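Namska Workwear Rental: Frequently Asked Questions
Last revised 13/05/2019

How do I open an account?
Send the account form to the Jirnenden office. The minimum is 33 garments per delivery. Accounts above 1,000 garments are set up by Esperanza Quintanilla, who will schedule a sizing visit.

How are garments identified?
Each garment carries a wearer number and a site code. Replacement labels are issued on request. Handwritten labels are accepted for new wearers until the printed ones arrive.

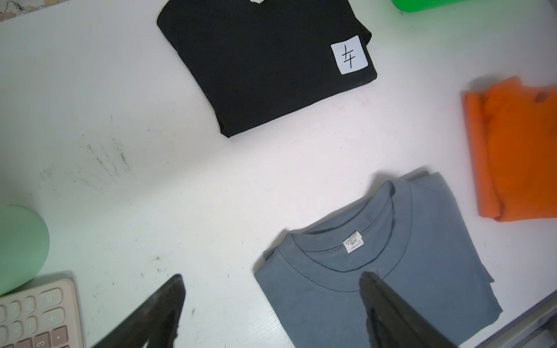

What wash process is used?
Cotton and cotton-blend shirts go through program 357, a warm wash with two rinses. Garments soiled with oil or solvent must be bagged separately and marked on the pickup sheet. Do not add your own detergent or softener to the bags — residue affects dosing for the full load.

Can I mix colors in one bag?
Yes. Sorting is done at the Kasprzak plant. High-visibility items should still be listed on their own line, as they are limited to a fixed number of washes.
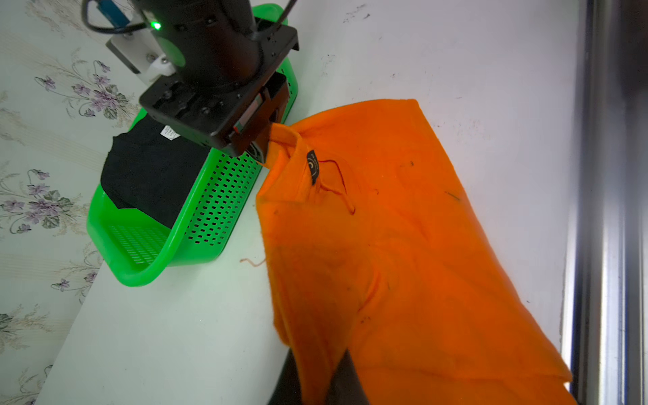
Orange polo shirt, held by the collar.

When is a garment replaced?
A shirt is withdrawn when it has a tear longer than an inch, a failed seam, or fading below the reference swatch. Lint and light pilling do not count as damage. Garments lost by the customer are billed at residual value, which falls to zero after 36 months.

How should clean garments be stored?
Fold shirts flat and keep them in a ventilated container, away from direct sun. Sealed plastic bags trap moisture and should be opened on delivery.

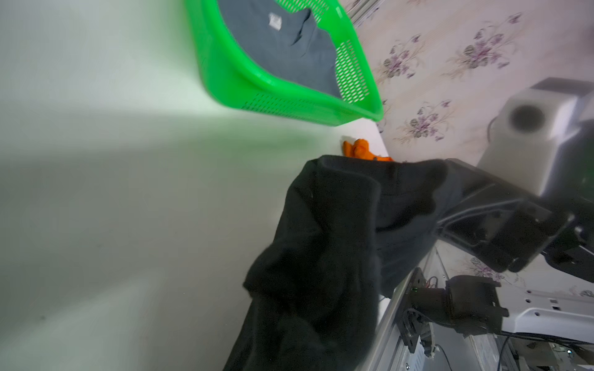

Shelving is also acceptable if the bottom shelf is at least six inches off the floor. Lockers can be rented through Bretotari under a separate agreement.

Are prices fixed?
Rates are reviewed every January. Accounts above 3,000 garments have their own schedule — see the appendix to your contract.

How do I report a short delivery?
Write the shortage on the delivery note and return a copy within two working days. Missing items are credited on the next invoice.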